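Reading a Spec Sheet You Can't Fully Read
Speaker notes
December 30, 2020 | By Beverley Entwistle
3 min read
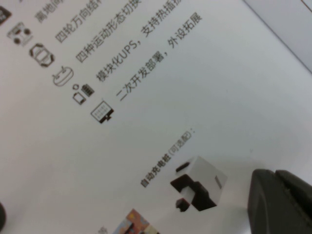

Slide 1. Printed feature sheet in Chinese, with a line icon for the entries and the optional charger lower down.

Leave slide 1 up while people sit down. Don't start translating yet. Ask who reads Chinese and ask them to hold off for a minute.

Opening. I buy equipment for Bruranent. In November I went through 77 product sheets, and many were in languages I don't read. I want to talk about how much you can get from a sheet before you pay for a translation, and where you get it wrong.

Start with the icons. The one with a chassis and four round wheels is easy, and the text agrees: it says four-wheel, then a word for universal or swivel structure. Gopinath Fernandes pointed out to me that this word gets translated several ways, so ask the seller for a drawing of the wheels.

The hexagon is harder. Its line is about switching between four motion modes. I would not have guessed that from the shape. Pause here and take two or three guesses from the room.

UPS. Three Latin letters on a Chinese line, and everyone's eye goes there. In this trade it means backup power, not the delivery company (wait). The rest of the line says modular and hot-swappable. Questions to send back: how long does it run, and what does a spare module cost?

Last line of the list: secondary development and deployment, external add-ons. Sumathi Hegde reads this as "you can write your own software for it." Fine, but get the interface documents before you sign anything.

Now the charger. Go slowly. The bold caption says automatic charging pile. "Pile" is the usual word-for-word translation; say "charging station" in your own paperwork. The part in parentheses is in lighter print, and it says optional. There is a picture of a white boxy unit right next to it, and people who can't read the caption assume it comes in the box. We made that mistake on the Pillai order -- 200 dollars in rush shipping to fix it.

If time is short, skip to the handout. 276 terms, sorted by topic. Ashwin Kandasamy checked the power section.

Questions. Someone will ask about phone translation apps. I use one for a first pass and have a person check anything with a price on it.

Contact: Beverley Entwistle, Bruranent Purchasing
© 2020 Bruranent
Back to top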